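4.2 Planning the purchase: door-opening tasks

Complete this section before you send an order for a Gusta arm.

1. List every door the arm will have to pass or open. Note the width and the type of handle.
2. Run each door type in the Ganari simulator. A site license costs $600 per year and covers 2 users.
3. Enter the gripper opening you plan to buy. Spare finger sets are $500 each and are not part of the base price.
4. Set aside $2,000 for mounting and floor work.
5. Send the completed sheet to Dwayne Obi in Purchasing. Orders received after March go into the next budget year.

Note: Simulator licenses are billed separately from hardware. Use two lines on the sheet.

Caution: Do not order fingers from the simulated result alone. Measure the doors on site first.
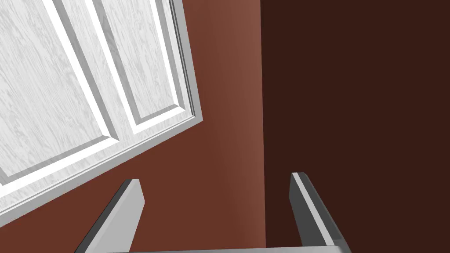 Figure 4-3. Simulator view with paneled door, gripper fingers open.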